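Thread on laundry detergent dosing at home, mostly for people on hard water. I keep a log of every load and have finally been through all of it. Numbers where I have them.

1/ Start with the water, before the product. My supply in Ashworth comes out of limestone and tests at 200 mg/L as calcium carbonate. Most box labels would call that hard. If you have never looked yours up, the utility usually posts it once a year, often under a heading like "secondary parameters."

2/ Calcium and magnesium bind to anionic surfactants. The bound portion does no cleaning. Detergents carry builders (zeolite, citrate, carbonate) to take up the hardness first. So the dose on the label pays for two jobs: softening the water, then washing the clothes.

3/ Consequence: the softening part scales with the volume of water, and the washing part scales with soil. Neither scales directly with the number of shirts. A half load in a machine that does not adjust its fill needs well over half the detergent.

4/ The cap is a poor measuring tool. The lines inside mine are molded in the same color as the plastic and sit well below the rim. Filling to the rim is close to double the highest line. I switched to a kitchen scale and a small cup. Powder goes by weight, liquid goes by weight, and the argument about which line is which goes away.

5/ Current doses for a front loader, cotton, normal soil, my water. Powder: 100 g for a full drum. I dropped it in small steps from where the label had me and stopped when collars began coming out gray at the fold. Then I went back up one step. 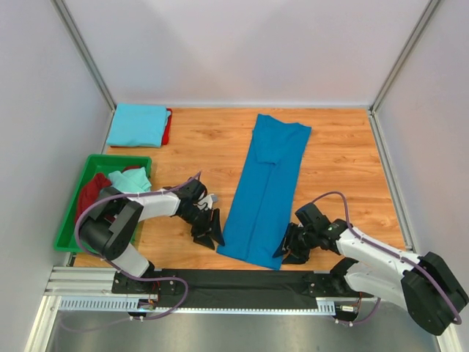 6/ Collars and cuffs are the place to look when judging a dose. Body oil builds up there first and leaves last. Flat panels on the front of a shirt will look fine long after the dose has gone too low. Check under daylight if you can. Warm bulbs hide yellowing.

7/ Overdosing has its own signs. Stiff towels, a slick feel inside the door gasket, dark cotton with pale streaks along the seams. The streaks are usually powder that did not dissolve or rinse. Run the item again with no detergent and watch the door glass. If you get foam, there was residue in the fabric.

8/ That no-detergent run is a useful test in general. Take a load of clean, dry towels, run them warm, pause at the midpoint. Clear water with a few bubbles is normal. A foam layer means you have been overdosing, or the rinse is too short, or both.

9/ On temperature. Enzymes do most of the work on food and sweat. They are slower in cold water, so a cold wash needs time more than it needs extra product. The quick cycle plus cold plus a heavy dose is the worst combination I logged. It left residue and also left the stains.

10/ Powder in cold water: put it in the drawer only if the drawer flushes well. Mine does not. I get a wet cake at the back of the tray unless the inlet screen is clean. Unscrew the hose, pull the screen with pliers, rinse, put it back. Every 3 months here, and I expect less often on soft water.

11/ Oxygen bleach is sold as a separate additive and is also already in many powders. Read the ingredients before adding more. It is not in most liquids because it does not stay stable in them. If you use liquid on whites and they are dulling, this is the first thing I would change.

12/ Blue and black cotton: I use a liquid without bleach or optical brightener, same scale, lower dose, garments inside out. Brighteners deposit on the fiber and shift the color slightly. On a white shirt that is the intent. On navy it reads as fading.
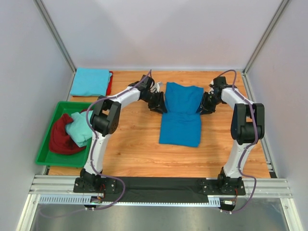
13/ Water softeners. A whole-house unit changes the calculation completely. A friend's place in Stestholm has one, and the label dose there foamed to the top of the glass. We cut it by half and then by half again before the rinse ran clear. If you move house, reset your dose. Old habits carry over for months.

14/ If you have no softener, a spoon of plain citrate or washing soda can do part of the builder's job for less money. I tried both for 6 weeks each. Washing soda worked but left the towels rough. Citrate was gentler and cost more. I ended up with neither, as the powder was already built for hard water.

15/ Fabric softener: I stopped using it on towels and anything stretchy. It coats the fiber and cuts absorbency. If towels feel harsh after you stop, give them a few washes at the corrected dose before judging.

16/ The machine matters too. I have an older Andunach front loader. Its default rinse is short. Turning on the extra rinse did more for residue than any change of brand. The cost is more water and a longer cycle. I leave it on for bedding and towels and off for the rest.

17/ A friend with a Jonow top loader gets good results with a higher dose than mine on the same water. More water in the tub, more hardness to take up. See post 3. Do not copy anyone's number without asking what they wash in.

18/ What I log per load: product, grams, temperature, cycle name, drum fill by eye, and one line on the result. It takes less time than measuring. The drum fill column is the weak one – I tried weighing dry loads and gave up after October.

19/ Not covered: wool, silk, down, anything with a membrane. Different detergents, different rules, and my sample is one sweater.

20/ Replies asking about pods: a fixed dose cannot follow your water or your load. If yours happens to match, fine. On a small load in soft water it will be too much. I do not have enough loads logged with them to say more.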